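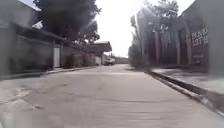 1/ Zelenák shaft rescue, day four: where it stands

Thread on the technical side only. The name of the trapped worker has been given out elsewhere and I won't repeat it. Status as of the 9th March morning briefing.

2/ The shaft is a disused test well, 40 cm across at the collar, cased for the top section and bare below that. He is at 22 meters. Voice contact has held since the first night. Air goes down through a hose taped to the camera cable.

3/ Pulling from above was tried twice with a harness loop and stopped both times. The left arm is pinned and the loop rides up. Alper Soylu, who runs the surface crew, ended it after the second attempt. I think that was the right call.

4/ Current plan is a parallel shaft, then a hand-dug cross passage at the bottom. Hesemow supplied the rig. Offset between the two shafts is 12 meters. A smaller offset means less tunneling but more vibration in the uncased section.

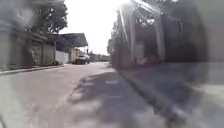

The offset was argued over for most of an evening. The survey sheets for the area are old and show clay down to the target depth. The rig hit sandstone well above it, and the drilling rate dropped by more than half.

5/ Water. Seepage into the original well is slow but steady. One Huto submersible is running on the surface side and a second is on standby. They are also pumping two neighboring wells to draw the level down. The level in the shaft was unchanged overnight.

6/ Alžběta Šindelář (medical lead) reports that he is drinking and answering questions. Food goes down in small packets on a line. Her main concern is the legs once the pressure comes off, so fluids will start before he is moved.

7/ Several accounts are posting 104 hours as the elapsed time. That counts from when he was last seen. The crew counts from the emergency call, which came later. Both clocks are in use, so check which one you are reading.

8/ The inquiry into why the well was left uncapped opens in April. The site operator, Sina, has been told to hand over its closure records.

9/ Next update after the evening shift change.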